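The Vanity Table

The job at Orkthorpe was to tidy a vanity table two hundred times.

I say job because they paid for it. I signed in at the front desk, they gave me a locker and a laminated card, and a girl in a cardigan walked me through to the set. It was a white wall standing by itself at the side of the office, with a mirror and a tabletop, and the people at the desks behind it did not look up.

"You take the gripper in your hand," she said. "You do what you would do at home. It learns from that."

"What if I wouldn't do it at home?"

She thought about it. "Then do what your mother would do."

The gripper was heavier than it looked. You squeezed and the two pads closed. After a day I stopped noticing the squeeze, and after three days I reached for my coffee with my hand curled in the same shape.

Each run went the same way. Start in front of the mirror. Pick up one thing, put it where the card said, let go, back away. Then I put everything out of place again so there would be something to tidy. The card had rules. Don't rush. Don't stop in midair. If you drop something, finish anyway, and mark the run with a D. I had a lot of Ds the first morning.

The robot itself was in Gevby, a four-hour drive north. I never saw it. I asked once what it looked like and was told it had two arms and was mostly beige.

By the second week I was on run 100 and they moved me to the harder list, with the small things that rolled. I got good at it. I learned to come in low and a little from the left. I learned to wait half a second after the pads touched before lifting. My mother had done that, with her earrings, holding them against the wood for a moment before she picked them up. I hadn't thought about it in years. She had a table with a mirror too, a plain square one, and on Sunday nights she put everything on it back in its place while I sat on the bed and talked.

I did not put that in my notes. The notes had a box for lighting and a box for problems.

On a Tuesday in March the girl in the cardigan stopped by with her laptop. "They ran yours last night," she said. "Do you want to see?"

It was a short clip with no sound. A beige arm came down over a table, low and a little from the left. The pads closed on a lipstick. Then the arm stayed where it was.

"It keeps doing that," she said. "Gevby wants to know if it's a delay in the software."

I watched it again. The arm waited, and then it lifted the lipstick and stood it next to the others.

"It isn't a delay," I said. "That's me."

"Can you do it without?"

I said I could. She typed something and told me that they would throw out the old runs if they had to, and I would be paid for them either way. Then she went back to her desk.

I picked up the gripper. There was still an hour before lunch. I did the next run fast and clean, with no wait, and marked it 316. I did the one after that the way I had been doing them – low, from the left, with the half second – and I didn't mark it as anything.

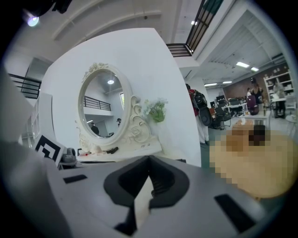
The gripper at the vanity table, Orkthorpe.

Contact the editors | © Flalineck Stories. All rights reserved. | Back to top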